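Stop Grading Demonstrations by Whether They Succeed

Most teams that collect robot demonstrations keep one column that matters: success or failure. A run that ends with the tube in the rack is kept. A run that ends any other way is thrown out. I think this is a poor filter, and it costs more than it saves.

Consider a basic tube transfer. The operator drives the arm by remote control, closes the gripper on a cap, lifts, moves and lowers into an open well. In the last batch I reviewed there were 216 runs of this task, and 189 of them were marked as successes. I watched all of them at normal speed. A large share of the successes contained a long pause above the target while the operator judged depth, followed by a fast drop of the last few millimeters. The policy trained on that batch learned the pause very well. It also learned the drop, which works when the tube is centered and jams when it is not.

The failures were more useful than their label suggests. Several showed a tube touching the rim of a well, being raised slightly, shifted and tried again before the time limit ran out. That is the exact behavior the trained policy lacked. It had been deleted because the clock reached zero first.

Hand guiding has a different defect. When a person holds the wrist of the arm and moves it through the task, the path is smooth and the timing is natural, but the person is using eyes and fingertips that the robot does not have. The recorded joint angles contain the result of that information and none of the information itself. Remote control through the robot's own cameras is slower and uglier. It does force the operator to work with what the robot will have later, and I would accept a good deal of ugliness for that.

Simulation does not settle the matter. The Treltelwood bench, which we use for early trials, resets in a moment and never breaks a tube. Operators know this and move accordingly. They approach at angles they would avoid near glass, and they leave contacts in the recording that a real rack would not survive. A simulated demonstration needs a stricter reviewer than a physical one.
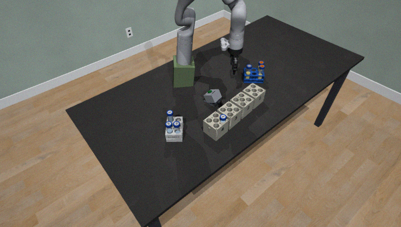

How many demonstrations does one task need?

Fewer than most plans call for, if they are varied. I would take 100 runs with different start positions, rack positions and occupied wells over twice that number from one fixed layout.

Variation has to be written into the session plan. Operators left to themselves settle on a favorite order and a favorite approach, usually within the first 12 runs, and every later run is a copy with noise. Assign the source well and the target well before each run. Move the racks between runs. Include starts where the gripper is badly placed, so that the recording shows how to get out of a bad position.

As for review, I would replace the single success column with short notes on segments: approach, grasp, transfer, insertion. Keep the good segments of a failed run. Cut the idle time from a successful one. This takes longer per run, and a lab with a fixed budget will collect fewer of them. I consider that an acceptable trade.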